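编辑手记:收筐子这件事,机器到底会不会

2018年12月

年底了,信箱里又堆满展望。有三份材料不约而同写到,明年家务机器人会“走进日常”,车间里的杂活会“率先实现无人化”。本刊的读者多半开着小仓库、小作坊,或者管着一个后厨,大家关心的事没有那么大:筐子乱了,谁去收?
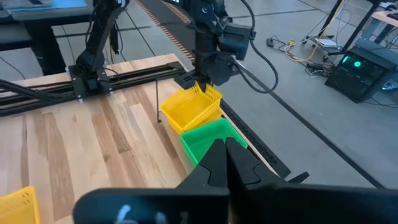
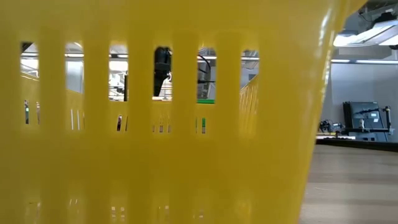
有位读者看了上一期的短文之后来信,口气不太客气。信里说,你们写自动化总是泼冷水,可是十年前也没人相信手机能认路,机械臂都已经能捏住筐沿了,剩下的无非是时间问题,再等两个春节,仓库里的杂工就该改行了。信的末尾还问,我们是不是收了劳务公司的钱。

没有收。劳务公司也没有来找过我们,要是来找,稿费倒是可以谈谈。

不过这封信提了一个值得认真回答的问题:手指够到筐沿,离“会收筐子”还差多远?我的看法是差得很远,而且差的那一段恰好是最花钱、最不上镜的一段。下面把理由慢慢说,说得不对的地方,欢迎再来信骂。

先说筐子本身。塑料筐在人眼里是最没有脾气的东西,轻,便宜,摔不坏,侧壁还给你开好了孔,随便哪儿都能下手。可是换一双没有手感的手,事情就变了。筐壁薄,夹重了会往里凹,夹轻了会滑;筐沿是圆的,手指压上去,稍微偏一点,整只筐就原地转个方向。人碰到这种情况根本不用想,手腕一翻就补上了,连话都不耽误说。机器要补这一下,得先知道筐转了,转了多少,然后重新算一遍该从哪儿进去。等它算好,筐可能又滑了。

再说看。亮面的塑料会反光,灯管一照,壁上一道一道的亮。带孔的筐更麻烦,从孔里看过去是后面的墙、后面的架子、后面另一只筐的边。摄像头凑得近,满眼都是黄;离得远,孔和孔后面的东西又搅在一起。人有两只眼睛,有几十年跟筐子打交道的经验,还有一个百试百灵的办法,就是伸手摸一下。我不是说机器学不会这个,我是说目前凡是拿出来给我们看的演示,都很小心地绕开了它:筐是新的,颜色是挑过的,桌上该清的都清了。

去年我在Drerkcombe的仓库待过一个下午,看他们收货区怎么理筐。那里的筐没有两只是一样的颜色,用久了,黄的发白,绿的发灰,有的缺了一个角,有的被人拿记号笔写了日期又划掉。筐底常年粘着胶带、标签纸、半片菜叶。理筐的大姐一边接电话一边干,大的在下,小的在上,破的踢到一边,脏的扔进水池旁边那一堆。我问她怎么分得这么快,她说没分啊,就是放。

我后来把这句话讲给一家做集成的公司听,对方很高兴,说这正是他们要解决的。我说那你们现在能做到什么程度,对方打开电脑放了一段视频。视频剪得很漂亮,配了音乐,一只手臂把一只筐放进另一只筐。右下角有一行很淡的小字,写着播放速度经过调整。我问调整了多少,对方说这个要回去问工程师。

这就要讲到Gurton了。Gurton今年4月发过一份宣传册,好几位读者转给我,说这回总该服气了吧。册子里说,他们的理货工作站在测试中连续完成了200次筐具归位。我写信去问,这200次用的是几种筐,筐的起始位置是谁摆的,中间有没有人伸手。回信很客气,来了一位销售,约我去看现场。

我去了。现场确实有手臂,也确实在动,每一下都稳稳当当,我承认看着挺舒服。只是每做完一轮,旁边就有一个年轻人走过去,把筐拿出来,放回原位,再退后一步。那个年轻人动作极快,快到我看了半天才意识到,他干的就是我想买的那份活。

我问销售,这位同事算不算在工作站的价格里。销售笑了,说您真幽默。

把筐摆乱,再把筐收好,两件事看着是一来一回,难度却差得没边。演示里总是让人来做难的那一半,让机器来做好看的那一半。这种安排在研发阶段完全正当,人家要反复试,总得有人复位,我没有意见。我有意见的是把这种东西印到册子上,再配一张报价单。

也有朋友跟我说,你不能拿实验室的东西跟干了二十年的大姐比,不公平。这话我同意一半。实验室里做的事情我是敬重的,两条手臂怎么配合,一条扶着一条放,光是不互相撞上就够一群人忙活很久。桌面上那些导轨、底座、一捆一捆的线,都是有人趴在那里一根一根接起来的。研究的人自己多半也很老实,你去问,他会告诉你,换个筐就不行了,换个灯也不行了,昨天行,今天不知道为什么不行。吹牛的往往在隔壁楼层。

可是公平不公平,对于要掏钱的人来说不是一个问题。后厨打烊以后,地上摞着的筐不会因为机器还年轻就对它客气一点。我们买一台封口机,要它封口;买一台叉车,要它叉得起来。凭什么到了这一类东西,就要我们买一个前途?

说到后厨,顺便讲讲家里。有人觉得工厂复杂,家里简单,家务机器人应该先成。我看正好倒过来。工厂里至少还有一条规矩,筐放在线里,人走在线外,谁乱放扣谁的钱。家里没有线。家里的筐今天装玩具,明天装脏袜子,后天被猫占了。你让机器把它收走,猫怎么办?我家那位就明确表示过,凡是会自己动又听不懂话的东西,家里已经有一个了,不打算再添。

扫地机倒是真卖出去了,这一点要承认。可是扫地机之所以能卖,靠的是它几乎什么都不用拿。它贴着地走,碰到东西就转弯,碰到线就缠住,缠住就叫你。很多人家为了让它好走,先把地上的东西都捡了一遍。捡东西这一步,至今还是人在做,而且没有算进任何一份节省时间的统计里。

Texier的那套方案,也有读者来问。Texier走的是另外一条路,他们的意思是既然机器拿不好乱七八糟的筐,那就把筐统一了:统一尺寸,统一颜色,筐沿上做一个专门给机械手抓的凸起,筐身上贴码,摆放处做定位槽。这个思路我反而觉得靠谱,工业上大部分成功的自动化都是这么来的,先把活改简单,再让机器去干。

问题是账。一位做生鲜分拣的读者替我们算过,他那个场子如果全部换成专用筐,要换2545只。他把这个数字写在信纸中间,单独占一行,后面什么评论都没有加。旧筐怎么处理,供应商送货来用的筐怎么办,客户借走的筐还不还,方案里都没提。他还问了一句很要紧的话:等我把筐都统一了,码放处也画好了,槽也装好了,那时候随便叫个学徒来,收起来也快得很,我还要手臂做什么?

我把这个问题原样转给了Texier,他们答复说,学徒会累,手臂不会累。

手臂会不会累,我去打听了。手臂不累,手臂旁边的东西累。手指上的软垫要换,线缆来回弯,弯久了外皮要检查,关节过一阵子要重新标定。标定这件事我亲眼见过一回,两个人围着一台机器,一个看屏幕,一个拿着一块板子慢慢地转,转了整整4个小时,中间有一次是因为有人挪了一下灯。请问小作坊的老板,上哪儿去找这两个人?

当然也有好消息,免得那位读者又要说我们收钱。

眼下机器做得不错的杂活是有的。位置固定、东西一样、出了错也不要紧的那种,比如从同一个口子接住同一种盒子,放到同一个托盘上。这类活人干着也确实难受,站一天,腰和脖子都受不了,交给机器是好事。Jerkon的装箱单元就属于这一类,它不装聪明,说明书上老老实实列了什么能放、什么不能放,连纸箱受潮变形以后请勿使用都写进去了。我见过的用户里,对它的评价是“没什么好说的”。在这个行当里,没什么好说的是很高的评价。

另外,夹爪本身这几年是有进步的,比从前轻,也比从前肯听话。看东西的本事长得更快,过去换一种颜色就认不出来,现在多少能认出来。我愿意相信,收筐子这样的活,总有一天会有机器干得像样。那一天是哪天,我不猜。来信里说再等两个春节,我只能说,到时候请把信翻出来看看。

在那之前,如果有人上门来推销能“自主整理筐具”的设备,我建议诸位带上自己的筐去看。要挑用旧了的,最好有一只缺角的,再带一只不是自家的。到了现场,请销售把复位的同事请去喝茶。然后由你来摆,歪着放,扣着放,一只斜压在另一只上面,照你们打烊以后的样子来。摆好之后别出声,看它怎么办。

看的时候留心几件事。它抓空了以后知不知道自己抓空了?我见过一台机器,手里什么都没有,还是认认真真地走完全程,郑重其事地在空气里松开手指。筐卡住了它停不停,停了以后谁来弄,弄的那个人要不要懂编程?急停按钮在谁手边?还有,它旁边能不能站人?很多场子的过道就那么宽,机器一围上栏杆,叉车就过不去了,这种事往往是装好了才发现。

价钱也要问细。报价单上的手臂往往是最便宜的一项,底座、导轨、相机、夹爪、电控、调试、培训、往后每年的维护,一项一项让对方写清楚。再问一句,换了筐型要不要另外收费。这一句问出来,对面通常会安静一会儿。我上次掐了表,安静了2分钟,然后他说要回去问工程师。

还有一位读者说得比我更直接,他的意思是,与其等机器来收筐,不如先弄明白筐为什么会乱。他们厂里查了一圈,发现筐乱是因为回收口设在了门背后,送货的人懒得绕,随手就扔在外面。把回收口挪到门前面以后,乱的筐少了一大半。挪口子花的钱,是两个人一上午的工钱外加一块木牌。

这封信我们征得同意后会登在下一期,木牌的尺寸他也附来了。

至于开头那位嫌我们泼冷水的读者,欢迎寄来你那边真正在用的机器的情况,收筐的、叠筐的、洗筐的都可以,用得好我们照登,绝不删改。有两个要求:写明速度有没有调过,写明旁边站着几个人。

下期还会谈到冷库手套的采购,以及上次答应过的托盘修补办法,来稿请在月底前寄到编辑部,信封上注明“杂活”二字。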